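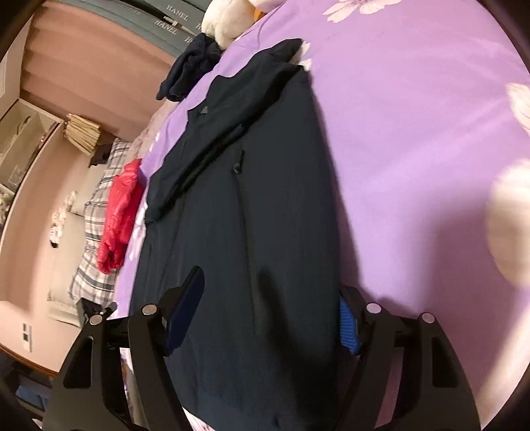 Navy zip-up jacket on a floral sheet, hand-held gripper at the hem end.

Zullora Garment Planner - release 2

Grasp planning software for clothes laid out on beds, tables, whatever. Reads wrist camera video, finds hem, cuffs and collar, hands your controller a jaw pose and a fold path. Copes with dark cloth on busy prints. Fisheye correction built in, no seperate tool needed.

Trained on 1759 clips. 208 garment types. Replanning in 102 ms on the standard box.

Runs on Arkar and Tambunan controllers - others on request. Licence is per arm, updates included untill August. Support from Otedville, Monday mornings are busiest so email first.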